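Drorkilitz Shared Facilities Group
Minutes, February meeting

Present: six members, plus the building manager for item 3. Apologies from two.

1. Last meeting's minutes
Approved with one change. The figure for the hallway lighting should read 1585, not 1558.

2. Matters carried over
The dishwasher on the second floor is still leaking. The plumber has been called again. The bike rack is on order.

3. Visit to the Tultow open day
Four members went to see the Wultar counter-clearing robot, which Tultow is offering to buildings of our size. The building manager also went and gave his own view.

The demonstration started at 2 p.m. and was set up as an office kitchen after a break. The presenter told us the arm could clear a counter "without anyone lifting a finger." Members noted that two Tultow staff stood beside it the whole time, and that one of them laid out the items before each round. Asked who would do that in our kitchen, the presenter said people would get used to leaving things in the right spots. One member remarked that people who could be trained to do that could be trained to use the trash can.

The group asked to see it handle plates, a full mug and a wet sponge. We were told these were planned for a later version. No date was given.

On speed, our own timing came to 12 minutes for three rounds, including resets. The brochure gives a much better number but does not say how it was measured. The presenter agreed to send details. Nothing has come yet.
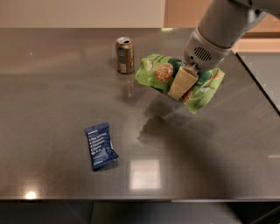 On cost, the quote is 300 a month with a setup fee of 3000. Repairs are covered for the first year only. The building manager pointed out that our cleaners would still have to come for the floors, the sinks and the fridge, so he could not see where the savings would be. Tultow's answer was that the cleaners would be "freed up." The members who attended did not find this convincing.

One member felt we were being too hard on it and said the grip was gentler than expected. She would like to see it again in a year. This was noted.

Menon, who run the building next to ours, are said to be considering a trial. It was agreed to ask them for their results before talking to Tultow again.

Decision: no trial this year. Four in favor, one against, one abstained.
Action: secretary to write to Tultow and ask again for the timing details. Building manager to contact Menon.

4. Any other business
The fridge clear-out notice needs to go up earlier this time. Two people lost lunches in the last one.

Meeting closed at 5:40 p.m.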